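Leave the Fisheye Alone

I love a fisheye lens, bulges and all, and I do wish folks would quit straightening theirs.

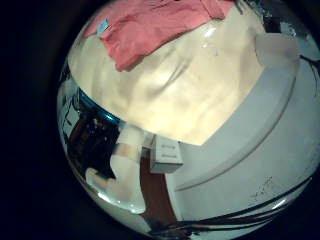 Software will flatten anything now, bless it. But soft folds, like the ones in that pink cloth, hardly need a ruler, do they?
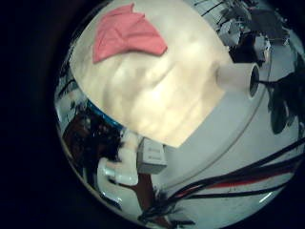

I left mine uncorrected for 30 days last October, and oh, I was happy!

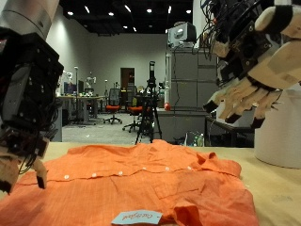 And the cropping?

Skip that too, my dears. 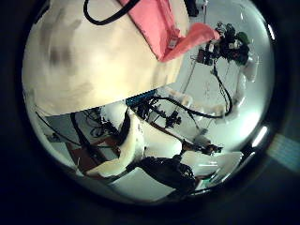 Trimming is a habit, and I had it for years. Now I let my eye wander, and a small white tag on pink cloth is plenty to find along the way.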